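Courses > Robot Handling and Data Practice > Handouts > Unit 7: Working Rules for Hand-Held Gripper Recording

Unit 7: Working Rules for Hand-Held Gripper Recording

Welcome back, everyone, and thank you for getting through the calibration unit, which I know was a slog. This one is gentler. It has very little math in it and a great deal of housekeeping, and I would ask you to read it slowly all the same, preferably with a pencil, before you come down to the Gamik room for your first recording block in October.

The rules below began as a single page that Theda Diekmann taped to the door when the course was half its present size. Rosalinda Policarpio and I have added to them every year, usually on the evening after something went wrong, and I have tried to keep the spirit of the original page, which was written for people who are tired and have their hands full. Where a rule is firm I say "must." Where I say "should," you may use your own judgment, but please write down what you did in the session log so the rest of us can follow along later.

7.1 Before you pick anything up

Every session must have a task card. The card gives the task in one plain sentence ("put the pieces back in the box and close the lid"), the objects involved, and what counts as finished. If two people in your group read the card and picture two different endings, rewrite it. I have watched Tuncay Dağdelen send a group back to their desks three times over the word "tidy," and he was right each time, though they did not enjoy it much!

Check the lens with the room lights on and wipe it with the cloth from the drawer (not your sleeve, please). Open and close the fingers fully a few times and feel for grit or a catch in the travel. Then check free storage. A recording block needs 48 gigabytes clear on the card, and you must not start with less, however short you think the task will be.

Tie back long hair, take off rings and bracelets, and put your phone and your badge somewhere well away from the work. Letters, prescriptions, bank cards and family photos must be out of the room before recording starts. This applies in other people's homes even more than it does in ours, and there you ask the person who lives there to move them. You do not move them yourself.

7.2 The recording itself

Keep your movements at the speed you would use if you were showing a younger cousin how to do the job. A take should run no longer than 70 seconds. If the task wants more than that, split it at a natural resting point, with everything set down and the fingers open, and give each part its own card.

Failed grasps stay in. I will say it again, as it is the rule most often broken by careful people: if you drop something, pick it up and carry on, and mark the take "recovered" in the log. You should stop only for a safety reason, for a person walking in who has not signed the consent form, or for a fault in the equipment.

Two-handed work deserves a paragraph to itself. Many household jobs need a second hand to steady something, and you are welcome to use yours, provided that hand is gloved. The glove must be a plain one in a single color and must fit snugly at the fingertips. Wear the same pair for the whole block. Jonalyn Ambrosio looked after our glove box for two years, and her advice was to choose the size that feels slightly too small in the morning.

7.3 Containers and small parts

Clear plastic boxes are harder than they look, both for the person holding the tool and for whoever has to label the take afterward. Walls and lids turn milky where the plastic is thick, and tinted pieces seen through them lose their edges. So the log must list the contents by color and general shape, in words such as "white blocks with round holes" or "purple see-through panel," and leave catalog names out of it.
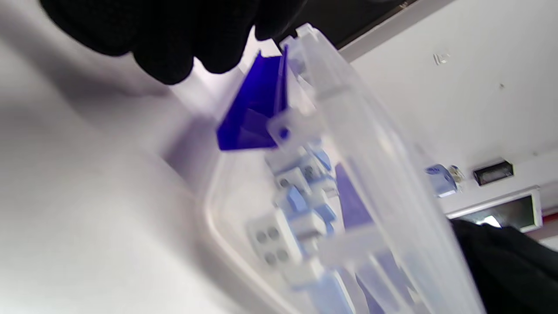 Steady the box at the rim or a corner with the gloved hand, and keep your palm clear of the side the labelers will need to see through. Tilting is allowed. When you tilt, do it in one smooth motion and hold still for a slow breath at the steepest point, so there is at least one settled view of the contents. Do not shake a box to free a stuck piece unless the card asks for shaking.

Remember too that a steep tilt often swings the camera up toward the ceiling, and that vents, light panels and sometimes windows come into view along with it. Look up before your first take and note anything very bright or reflective. Blinds should be closed if there is a choice.

Sets of small parts are limited to 200 pieces in this course. Record the number on the set's own sheet when you sign it out and check it again when you sign it back in.

7.4 After the block

Copy the files to the Ornero drive, open the first and last takes to make sure they play, and only then clear the card. Wipe down the fingers and hang the tool on its hook with the cable looped loosely. Ronaldo Mangubat reads every log himself and will write back with questions, so please answer him within the week.

Bring to the next meeting: your signed consent form, one task card of your own for a job involving a lidded container, and a pencil.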